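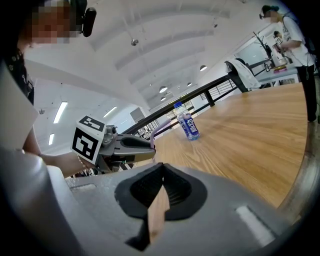

What does this dataset cover?
Places to visit in and near Plornville, one row per place, with opening months, entry type and the nearest stop on the Prurbridge bus.

Plornville visitor places, data card

The list began as a spreadsheet kept for the walking leaflets and was moved here in May. It holds castles, chapels, mills, wells and viewpoints. Shops and restaurants are left out.

Files
places.csv: the main table
routes.csv: 16 walking routes, each given as an ordered list of place ids
notes.txt: spelling variants and old names

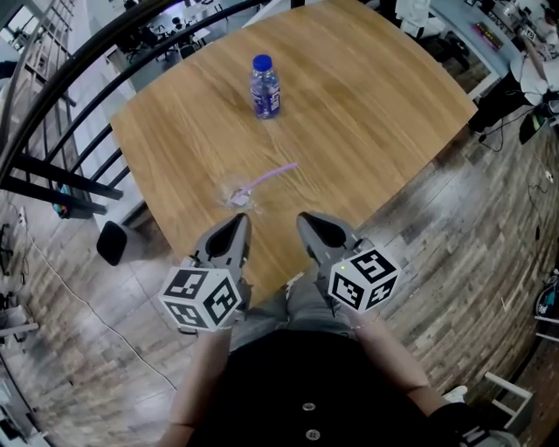

Fields in places.csv
id: short code, never reused
name: as on the local sign
kind: one of 5 values, listed in notes.txt
open_from, open_to: month names, blank if open all year
entry: free, paid or outside only
stop: nearest bus stop, up to 2 km away on foot

Known problems
The Ukov tower appears twice, once under the parish and once under the castle walls. Both ids are used in routes.csv, so neither has been removed. Derkach mill has no opening months
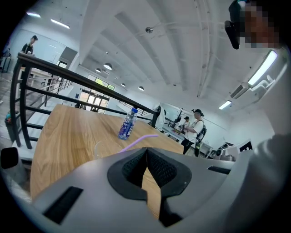 and should be treated as outside only until the owners confirm. Stops on the Prurbridge line were renumbered after the table was made. Match on stop name for now.

Licence
Free to reuse with credit to the Plornville places list.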